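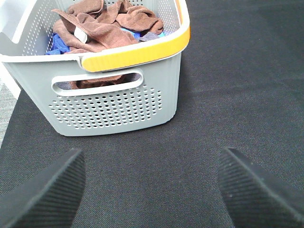 Autumn film evenings at Flukidstead Library

The library's film evenings start again in September, in the upstairs reading room. Doors open at 18:30 and each program begins at 19:00. Admission is free, but seats have to be reserved at the front desk or by phone, extension 3877. We hold reserved seats until five minutes before the start, then give them to whoever is waiting on the stairs.

The season has 7 evenings, all on a Tuesday. Four are given to Norwegian shorts, two to Korean documentaries, and the last to a program of Japanese animation chosen by Ryota Takagi, who also ran the drawing workshop in the spring. All films are shown in the original language with English subtitles. The one exception is "The Ferry at Vornum," which has no dialogue at all.

Opening night

Valter Haugen will introduce the first program with a short talk on how small film clubs kept going in fishing towns after the main theaters closed. The talk is in English and lasts 30 minutes. It will be followed by three shorts:

"Salt Road" by Birger Grønli
"The Ferry at Vornum" by Holger Myklebust
"Grilby, Winter" by Holger Myklebust

There is a break after the second film. Coffee and tea will be on sale in the hallway, cash only. Please don't bring cups back into the reading room. The new carpet on the landing is down, and the door to the map room stays locked during screenings, so the only way to the restrooms is by the back stairs.

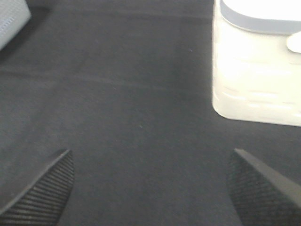 Dark gray surface with a few pale specks.

Korean documentaries

Byung-chul Seok will be here for both of the Korean evenings and will take questions after each film. His own documentary, "Night Shift, Platform Two," is on the first of them. It follows the cleaning crew of a railroad station through one winter. The second evening is a longer film about a village school and will finish late — the last bus toward Åberg leaves before the discussion ends, so plan your ride home.

Children

The animation program is suitable for ages 10 and up. Younger children are welcome at the Saturday story hour as usual, which is not affected by the film season.

Other notes

The elevator is working again. Anyone who needs a seat near the aisle or close to the screen should say so when reserving. The printed program is at the desk and at the bakery across the street. On page two it lists "Salt Road" as a color film. It is black and white, and the next printing will have this corrected.

Books on film history from Valter Haugen's reading list are on the table by the periodicals and can be borrowed for the normal loan period.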